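Search the travel boards
Go

Is the Mamcombe to Tatstead overnight ferry worth it?

Looking at the December sailing. The brochure calls it a "coastal cruise", which I doubt very much. A cabin is $89 extra for nine hours on the water. Has anyone really slept in one? — Kelly Ackroyd

3 comments · 9 shares

Yuto Ogura
Did it twice. It's a freight boat with a carpet. You pass Ninddale in the dark, so forget the "views". The cabin is fine if you get one well forward of the engines, but I wouldn't trust the website to let you choose. Ring them. The recliners are free and you'll feel every one of those hours. I packed my own dinner the second time — the cafe wanted more than $70 for two of us.
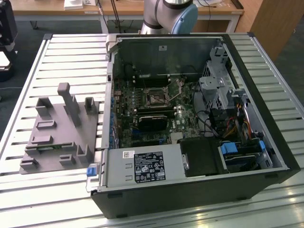
Desktop tower on its side, cover off, two memory modules in.

2 comments

Arai
never done it but my cousin says take the bus

Load more answers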